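Reusable Bins or Cardboard Boxes? A Small Comparison for Local Deliveries
Project report, Introduction to Packaging and Transport
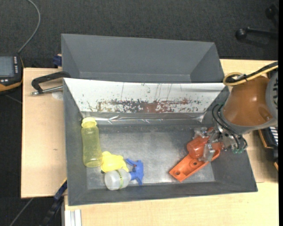 Figure 1. Gray open-topped bins on a tabletop. The white panel in the front bin shows scuffs and scratches.

1. Background
Many small shops still send their goods in cardboard boxes, and each box is used one time or two times before it goes to recycling. In our course we learned that a reusable bin can be cheaper in the long run, but only if it comes back. I wanted to check this with a simple case. I chose the bakery supplier Menetti, which delivers flour, sugar and paper goods to small customers in the district of Lodum.

2. Method
I visited the Menetti warehouse in June and followed the deliveries for 31 days. The warehouse manager gave me the order lists and let me ask the drivers questions during loading. In this period the company made 700 deliveries in cardboard boxes. I compared the price of these boxes with an offer for reusable bins from the firm Lemado. I did not include the cost of fuel, as the bins would travel back in the same vans.

3. Results
The boxes have a low price for one piece, and the drivers like them because they can be folded after use. On rainy days the bottom of the box becomes weak, and the warehouse has to pack the goods again. These repeated packings are not written in any list, so I could only learn of them from the drivers.
For the bins, the most important question is the number of lost pieces. Lemado sells them in lots of 1000, which is more than Menetti needs at the start. If customers keep many bins in their kitchens, the saving disappears quickly. A small deposit could help, but two customers told me they would not like to pay it.
Cleaning is the second cost. Flour dust is easy to remove, sugar syrup is not – it needs warm water and some time. The warehouse has only one sink.

4. Discussion
My opinion is that bins are a good choice for the regular customers on the Xu Street route, where the van stops every second day. For customers who order once in a month, cardboard is still better. The study was short and had only one company, and winter deliveries are missing. I would also like to know how many trips a bin can make before it must be replaced, but the offer did not give this number.

Submitted January 24, 2022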